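Steamed buns collapse and wrinkle after steaming

Posted by Konrad Sikora in Baking and Dough

I make filled buns from 300 g of all-purpose flour, instant yeast, sugar and water. They look smooth going into the steamer. A few minutes after I lift the lid, the tops sink and go wrinkled. Kitchen is at 850 m, if that matters. Steaming time is 12 minutes over a full boil. 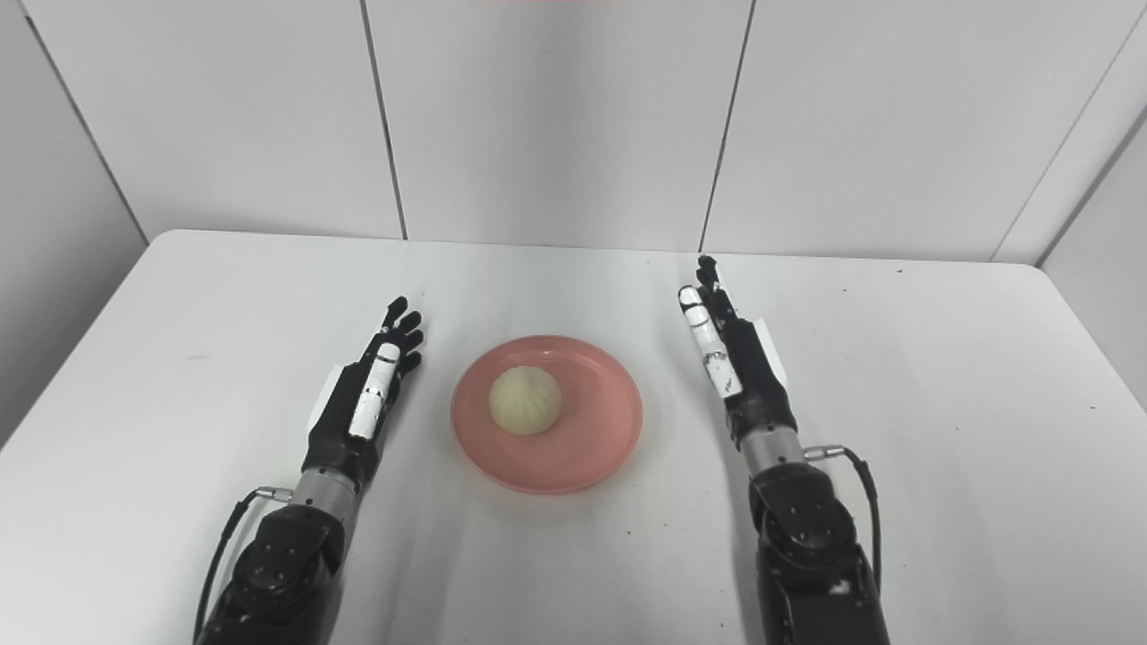
I have tried less yeast and a longer knead. The less-yeast batch was slightly better but dense near the filling. Is this a proofing problem or a steaming problem?

2 replies

Kayode Obi

Most likely overproofing, made worse by a fast pressure and temperature drop. Change one variable per batch:

Proof by feel. A shaped bun should feel light and spring back slowly when pressed. If the dent stays, it has gone too far.

Lower the heat to medium once steam is steady. A hard boil expands the dough faster than the starch can set.

Turn off the heat at 12 minutes, wait five, then open the lid a crack for one more – do not lift it straight off.

Move the buns off the steamer promptly after that, so the bases do not sit over wet steam.
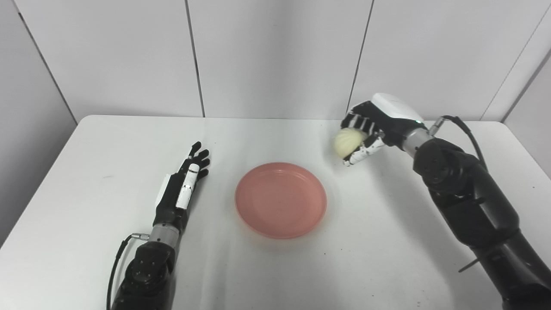

Altitude

At 850 m water boils near 97 °C. Add a minute or two for filled buns. It will not cause collapse by itself.

Radwood

use a bamboo steamer, metal lids drip. never had wrinkles since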